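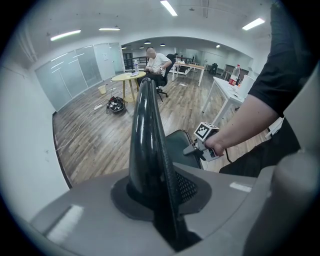 Two hand-held grippers in use, one rising in front of the camera and one in a hand at the right. The white cube on the right-hand one carries the marker pattern mentioned in step three.

Getting started with the Mellus hand-held gripper kit

If you have just taken delivery of a Mellus kit and have the lid off the case, welcome! I have been setting these up for people since April, and I have put together the instructions I wish I had been given with my first one, because the leaflet in the box is a single folded sheet and most of it is about the warranty. Put the kettle on and set aside a morning. You can be making usable recordings by lunch.

The starter kit costs 1098 euros and comes with two grippers, the fingers to go on them, the marker cubes, the cables and a year of the Ament recording software. The carry case is another 190, and I would leave it out of the first order unless you travel a lot (I kept mine in a fruit crate for months and it came to no harm).

Step one: fit the fingers

The fingers arrive loose in a bag, each with its own rubber collar. Slide the collar over the finger first, wide end down, and then press the finger into the housing until you feel it seat. It takes a firmer push than you might like. Oana Ilie, who looks after orders at Mellus, told me that the commonest call she gets is from people who stopped halfway for fear of breaking something, and then found the finger working its way out. Give it a gentle tug when you think you have finished, and if it moves at all, push again.

Squeeze the trigger a few times with nothing in the grip. The tips should meet evenly. If one reaches the middle before the other, take both out and swap them over, which cures it nearly every time.

Step two: sort out the room

You don't need a studio, or anything like one. An ordinary office with a few tables and some chairs on wheels will do nicely, and a bit of everyday clutter is welcome, as the recordings are more useful when the surroundings look lived in. Do think about the ceiling lights, though. The black fingers are glossy and the housing is pale, so strip lights overhead will show up on them as bright patches. I can live with that on the fingers, but you want to keep glare off the markers, so try turning on the spot with the gripper in your hand before you settle on where to stand.

Then there are the cables, my old enemy. Run the long ones along the wall if you possibly can, and tape down anything that has to cross the floor. You will be looking at your hands while you work, I promise you, and your feet will find whatever is lying about.

Step three: mount the cube

The cube sits on top of the gripper, pattern outwards, and clicks into its bracket with a quarter turn. Wipe the faces with a dry cloth before you start and try to hold it by its edges afterwards. Let the cable hang down from the gripper with a little slack in it, so that it doesn't pull at your wrist. Once it is plugged in, open Ament, choose "New session" and wait for the cube icon to turn green. Mine sometimes sulks on amber for a while, and unplugging and starting again does the trick.

Step four: your first recordings

Begin with something dull. Pick up a plastic bottle, move it to the other end of the table, put it down, let go, and stop the recording. Do that until it bores you, and then do it a bit more. Malte Albers, who ran the training session I went to, has beginners record 100 of these before they go near anything fiddly, and although I grumbled at the time my later work was much the better for it.

Go more slowly than feels natural, and open the fingers fully before each grasp. Sit down for the small jobs if you like; I find my hand is steadier in a chair. Swap hands or take a break when your thumb begins to ache.

Step five: check and save

Play back the first few recordings before making any more. Look for jumps in the little track line at the bottom of the window, which mean the cube was covered for a moment, usually by your own sleeve. Delete those and record them again. Then name the session with the task and the table you used, and save it in two places.

Spare fingers and collars can be ordered singly from the Mellus parts page.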